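Part-time weekend baker wanted at Brevine, plus a few people to test bread on
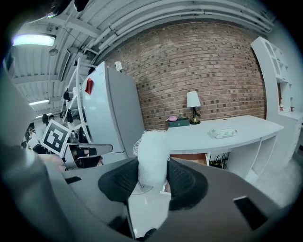

Who's asking

Hi, I'm Gopinath Salian and I run Brevine, a small bakery on the main street in Brukstead. We do sourdough, rye, a couple of sweet things and, on weekends, far more cinnamon buns than I ever planned on (702 in one weekend last fall, which is our record and I'm a little bit proud of it). We opened with one oven and a borrowed mixer. We now have two ovens and our own mixer, and I'd very much like to have one more pair of hands.

The job

It's two shifts a week, both on the weekend, starting at 4 a.m. and finishing by noon. Yes, 4 a.m. I won't pretend it's easy the first month, but you do get your afternoons, and the walk to work is lovely and quiet once the weather warms up. You'd start at the beginning of April if we can make that work.

You'd be shaping loaves, loading and unloading the ovens, keeping an eye on the proofing racks, and helping me get the front shelves filled before we open at seven. When it's busy you might also jump on the register for a bit. Everybody cleans, including me. I scrape the benches and I usually end up with the mop.

What I'm looking for

You don't need a diploma. If you've worked in a bakery or a busy kitchen, great, tell me about it. If you've only baked at home but you do it a lot and you care how it comes out, I'd still love to hear from you – two of the best people I ever worked with started that way. You do need to be on time, be OK lifting a 50-pound bag of flour (there's a cart, use the cart), and be able to stand for most of a shift. A food handler card is nice to have. If you don't have one I'll pay for the course.

Please don't apply if you have a wheat allergy. There is flour in the air here all day long and I can't do anything about that.

Pay and the rest

Pay is $19 an hour to start and we look at it again after three months. Tips from the counter are split evenly by hours worked, and bakers are in on that too. You get a free breakfast, coffee, and two loaves to take home after each shift. Aprons are on me. Shoes are on you, so please get decent ones that don't slip!

There's parking behind the building off Tridthorpe Lane. The first bus doesn't run early enough for a 4 a.m. start, so you'll need a car, a bike or somebody very kind to drive you.

And now the tasters

Separate from the job, I'm working on a new seeded loaf called the Bandara and I've gone back and forth on it so many times I can't taste it anymore. So I'd like a group of people to take a loaf home every week for four weeks, eat it however you normally eat bread, and fill out a one-page form. Toast, sandwiches, just butter, all fine. I want to know if it goes stale too fast, if your kids pick the seeds off, if it's too sour, all of that. Be blunt! My sister says it tastes like a bird feeder and I'm still talking to her.

It contains wheat, rye, sesame, sunflower and flax, so skip this one if any of those are a problem for you. Pick-up is at the counter any afternoon before we close at three. There's no pay for tasting, but the bread is free and there's a $20 gift card once you've turned in your fourth form. I have almost 400 of the forms printed (I hit the wrong number on the copier), so paper is not going to be what stops us.

How to get in touch

For the job, write me a few lines about yourself, what you've baked or where you've worked, and when you could start. No need for a fancy cover letter. A resume is fine if you have one. For the tasting, just your name, a phone number and how many people are in your house.

You can drop a note at the counter or mail it to Brevine, 132 Tridthorpe Lane, Brukstead. If I'm out, hand it to Gopinath Rodrigues, who runs the front of the shop. Yes, we're both Gopinath, so put "Salian" on the envelope or he'll open it.

I'll be calling people for trial shifts in March. A trial is three hours, it's paid at the full rate, and you'll get to make something start to finish. I'll get back to everyone who writes, though it may be a week or so if the buns are having a moment.

Posted February 24, 2023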